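ハンドグリッパーをふたつ比べてみた話(長いです)

去年の秋ごろから、手持ち式のグリッパーで動作データを取る遊びをちまちま続けています。遊びと言いつつ、週末の半分くらいはこれで消えているので、家族からはもう趣味ではなく生活だと言われております。先月ようやく二台目がそろったので、今日は二台の比較を書いておこうと思います。自分用のメモが元なので話があちこち飛びますが、お茶でも飲みながらゆるゆるお付き合いください。

まず登場人物(人物ではないですが)の紹介から。一台目はBornbergという小さな工房のキットで、指が左右平行に開くタイプです。組み立て済みではなく、届いた箱を開けたら部品がぎっしり入っていて、完成まで丸々二晩かかりました。説明書の5ページ目、リンクの向きの図が左右逆になっているので、これから買う方はご注意を。私はこれで一度全部ばらしました。あの夜のことは今でもたまに思い出します。

二台目はFendaで、こちらはリンク機構で指が開閉します。根元のピンを軸に腕が動くつくりで、見た目がちょっと蟹っぽくて、私はもう最初からこっちに肩入れしていました。比較記事でそれを書いてしまうのはどうかと思うのですが、隠しても文章ににじむと思うので、先に白状しておきます。

手首側に付けるカメラは、どちらも同じものを使い回しています。視野が広めのレンズで、指先と作業対象と部屋の奥までいっぺんに入るのがありがたいところ。Bornbergのほうは標準のカメラ台が低くて、対象に寄ると指の背中ばかり映ってしまうので、16ミリほど高い台を自分で作って付けました。たったそれだけのことで記録の見やすさがずいぶん変わって、もっと早くやればよかったと思いました。

さて、比べる前にまず重さの話をさせてください。カタログを見ると大差ないのに、持つと全然違うんです。Bornbergは重心が手前にあって手首が楽、Fendaは前のほうがずっしりきます。最初の日に調子に乗って44回続けて記録を取ったら、翌朝お箸を持つのがちょっとつらいくらいでした。若い人なら平気なのかもしれません。私はそれ以来、9回やったら休むことにしています。休むたびにお菓子を食べるので、別の問題が生まれてはいるのですが……。

課題はいろいろ試しました。コップを持ち上げて置く、引き出しを開ける、スポンジをつまんで別の皿に移す。このあたりの硬いものや形の決まったものは、正直どちらでもたいして変わりません。強いて言えば引き出しの取っ手はBornbergの勝ちです。平行に閉じる指というのは、まっすぐな棒を挟むときには本当に気持ちがいい。カチッと決まる感じがして、無駄に何度も開け閉めしてしまいました。

差がはっきり出たのは布です。ハンカチ、ふきん、それから衣類。布は挟む前に形が変わるし、挟んだあとも変わるし、二枚重ねのうち一枚だけつまみたいのに両方ついてくるしで、こちらの根気を試してきます。テーブルの上で小さい布をやっていたころはまだ気楽でしたが、寝室に場所を移してベッドの上で服を扱いはじめたら、一気に難しくなりました。下がシーツなので、押しつけると服もシーツも一緒に沈むんですね。うっかりするとシーツごとつまんでしまいます。 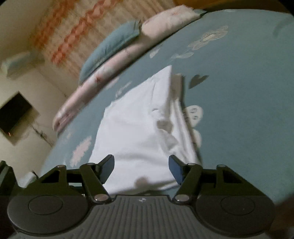
布をつまむなら、指先のパッドは柔らかいほうがいいのでしょうか?
薄い布なら柔らかめがおすすめです。ただ、柔らかすぎると指先がたわんで、どこで挟んでいるのか手の感覚で分かりにくくなるので、私は中くらいの硬さに落ち着きました。

というのも、パッドだけで三種類ほど買ってしまったのです。一番柔らかいものは、布をそっと拾うには最高でした。ところが持ち上げて運ぶ段になると、指先がぐにゃりと逃げて、厚手の服だとするっと抜けてしまう。反対に一番硬いものは、運ぶのは安定しているのに、つまみはじめのところで布の上をつるつる滑ります。真ん中の硬さに替えた日は、なんだか道具が急に賢くなったような気がして、用もないのに洗濯物を全部持ってきて試しました。あの日だけは家族にも感謝されました(たたみ方には苦情が来ました)。

パッドの話をネットの集まりに書いたら、Tharun Subramaniamさんという方が丁寧な返事をくださいました。布は真上から突っ込まずに、少し斜めから片方の指を滑り込ませるといいですよ、とのこと。半信半疑でやってみたら、これがもう、びっくりするほど楽なんです! 特にFendaは指の外側がすぼまっていくような動きをするので、片方を布の下に差し入れてからゆっくり閉じると、しわをたぐり寄せるようにつかめます。Bornbergでも同じことはできるのですが、手首をかなり倒さないといけなくて、私の手首の硬さではちょっと苦しい。

それからもうひとつ、白い服は意外と曲者でした。目で見ていればなんということもないのに、記録したものを後で見返すと、重なりの境目がどこだか分かりにくいことがあるんです。露出を自動にしておくと、手を近づけた拍子に明るさがふわっと変わったりもします。今は露出を固定にして、部屋の照明も先に決めてから始めるようにしています。そのほうが、あとでコマを見比べるときにずっと気が楽です。

開閉幅の記録についても少しだけ。Bornbergは指の動きと開き幅がそのまま対応するので、後処理がとても単純でした。Fendaはリンク機構なので、軸の角度から幅への換算が要ります。ここで私は見事につまずきまして、半日ほど、全開のはずなのに半開きという謎の数字とにらめっこしていました。原因は単純で、ゼロ点を取るときに指を完全に閉じていなかったのです。古い友人のHaruto Koyamaに電話で泣きついたら、電源を入れたら毎回まず全部閉じる、それを癖にしろ、とひとこと。以来、起動したら閉じる、開く、閉じる、と唱えながらやっています。

バッテリーは、Poduvalの小型のものを腰に下げて給電しています。満充電でだいたい一回の作業分は持つのですが、コードが膝に引っかかるのだけは何とかしたい。ベッドの脇で中腰になって動くと特にひどくて、この前は思いきり引っ張ってコネクタを抜いてしまいました。記録の途中だったので、その一本は丸ごとやり直しです。面ファスナーのバンドで肘のところに留めたら少しましになりました。

では結局どっちがいいのかと聞かれると、私の使い方ならFendaです。布を扱う時間がいちばん長いので、斜めからすくえるあの指の動きはもう手放せません。重いのは重いですけれど、休みながらやれば済みます。棚の片づけや引き出しのような課題が中心の方、それから換算だの校正だのに時間を取られたくない方には、Bornbergのほうをすすめます。カメラ台だけは最初に高くしておいてください。値段はBornbergのほうが安くて、送料まで入れるとその差で替えのパッドがひと通り買えてしまうくらいです。悩ましい。

ちなみにBraselからも似た形のグリッパーが出るらしく、三月には貸し出し機を触らせてもらえるかもしれません。指の付け根にばねが入っているそうで、厚手のタオルあたりで試してみたいなと思っています。借りられたらまた書きますね。それまでに、たまっている記録の整理と、Bornbergのねじの増し締めをやっておきます。右側の一本がどうも緩みやすくて、ロック剤を塗るべきか、ずっと迷っているところです。使っている方がいらしたら、どうしているかコメントで教えてください。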